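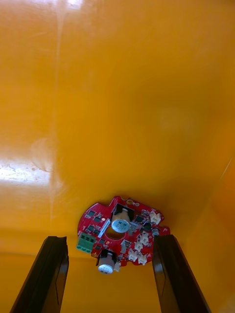

Abenezer Moges picks up the phone at 4:40 in the afternoon, which for him is breakfast. Coffee going, radio on in the back. He's been cleaning offices at night for 19 years, the last stretch under his own name, sort of. The company is called Tradora. "My cousin picked it. Means nothing. It was free."

So, night work. First thing I ask is sleep and he laughs at me. "Everybody asks sleep. Sleep is fine. You buy the thick curtains. It's the dentist that's hard. The bank. My daughter's school wants to see me Tuesday at ten in the morning, that's like me asking them to come at two at night."

He has 41 clients now, mostly small. Law offices, a travel agent, one floor of the Van Dusen building downtown. Started out there on somebody else's crew, suite 511, insurance people. They ate at there desks. "Sunflower seeds. In the carpet, in the keyboards. I still look for seeds when I walk in a room."
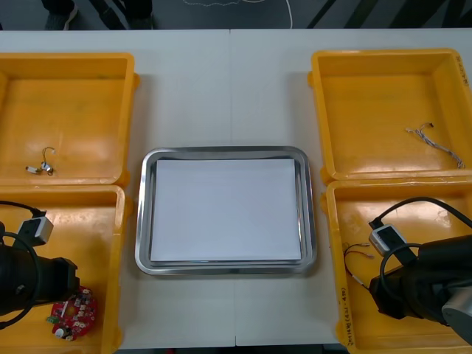

Money, next. He doesn't mind. Says the mistake he made early was charging by the room. A room can be anything. Now he walks the place first, once in daylight and once after everyone's gone, and gives one price. Loses some jobs that way. "The ones who argue over the price are gonna argue over the trash bags too. Let them go."

What does he look at on the walk? Sinks. Door handles. Then he crouches and looks across the desks from the side, toward a window or a lamp. Dust you see from above, he says, grease you see from the side. Shiny stuff takes him longest and he charges more for it.
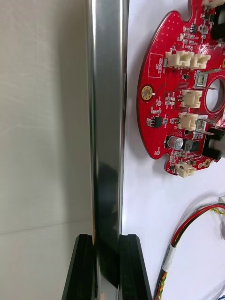
Polished metal, close up.

We got onto products for a bit. He's not loyal to anything. Warm water, a little dish soap, two cloths, one of them dry. The dry one matters more. People skip it, then call him about streaks. Spray goes on the cloth and never on the desk, he was pretty firm about that one and said it twice.

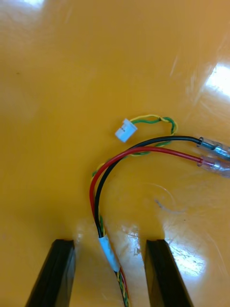

Streaks and wipe marks on a glossy yellow surface.

Hardest part is hiring. Two people full time, a third in June when the schools get their floors done. He pays for the first night even if they quit at midnight, and some do. "It's quiet. Some people can't do the quiet. They call me, they say somebody's in the building. It's the ice machine."

Does he ever meet the clients? Hardly. Notes, mostly. One lawyer leaves him crosswords with the hard ones blank, and he fills in what he can, English is his third language so he's proud of this. They've met once, in the elevator. Talked about parking.

He had to go then, somebody had locked the van keys in the van.

Interview by Dwayne Castellanos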